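I've been trying to get to bed before eleven since September, and I'm finally getting somewhere. It's mostly down to my friend Mairéad, who lent me her old alarm clock and told me to leave my phone in the kitchen. I sulked for a week!

The first few nights I just lay there going over work emails. Then I started reading again, proper paper books, and got through a 2000 page fantasy series I'd given up on twice (the middle one still drags, sorry).

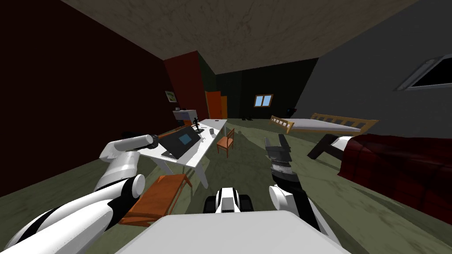 Weekends are harder. My sister rings late, and once we get going on the family gossip that's over 70 minutes gone — and then I want toast. I've decided Saturdays don't count.

Next I want to sort out my pillow, which is as flat as a pancake. If you sleep on your side and have found a good one, please tell me what it is in the comments.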